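Room 19, after the last bell. Maya Geagea is eating crackers over a keyboard and telling two students to stop saving over each other's files. She runs the robotics club at Hedby, has done for three years, and she has 36 minutes before the late bus. So we talk fast.

The club's project this year is called Solum. No metal, no motors. The whole thing happens in simulation – a virtual arm, a virtual table, stuff to pick up. They tried building a real arm last year. It went badly.

"We spent the whole budget on servos and burned out three of them before May," Geagea says. "Kids were waiting on parts more than they were doing anything. Now if somebody drives the gripper straight through the table, we hit reset. Fine. Go again."

There are 8 students in the club. Each pair owns a task. Some are easy (push the thing to the other side) and some have been on the whiteboard for weeks with angry faces drawn next to them. The fruit task is one of the angry ones. Get the apple, put it in the container, let go, back off.

Afroza Bhattacharjee, a junior, has had that one the longest. She talks without looking away from her screen.

"Round stuff is the worst. You think you've got it and then you close the fingers a tiny bit off center and it just shoots out the side. I've lost so many apples."
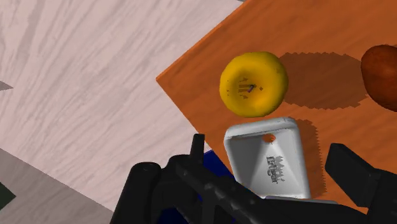
She started out writing every position by hand, she says. Go to this point, down, close, up. Worked great until someone moved the apple.

"So then I had it read where the apple is first and go from there. Which is obvious. It was not obvious to me in the fall, ok."

What's left is the approach. Come in too low and a finger clips the rim of the container and shoves it. Then the place you were going to drop the apple isn't the place anymore. Her fix for now is a stop partway, high up, before the arm moves over. Slower, but fewer crashes.

"My partner hates it because it looks dumb. It kind of pauses like it forgot something. But I'd rather have dumb."

Geagea lets them argue these out. She doesn't give much in the way of answers, on purpose mostly, though she admits some of it is that she doesn't know. Her background is chemistry. She learnt the simulator over one summer, a chapter or so ahead of the kids, and Bhattacharjee passed her by the second month.

"I'm good at asking what changed," Geagea says. "That's most of my job. It worked, now it doesnt, what did you change. They always say nothing. It's never nothing."

The club is entering the Zorulau Challenge, the regional student contest, simulation division. Teams get the object layout the morning of, and it's different for every round. Hence all the moving of apples. Hedby entered once before and went out in the first round over a file that wouldn't load.

Is she nervous? "About the file, yes."

Bhattacharjee wants to try a smarter grasp before then, something that picks the angle on its own depending what's next to the object. Geagea wants her to write comments in her code first. This has clearly come up before. They go back and forth on it while somebody hunts for a charger.

Then the bus. Coats, bags, a chair left on its side. Bhattacharjee asks for one more run and gets it, and she's still typing when the lights at the front go off.

New members can join until the end of January 2026, no experience needed. Ask in room 19.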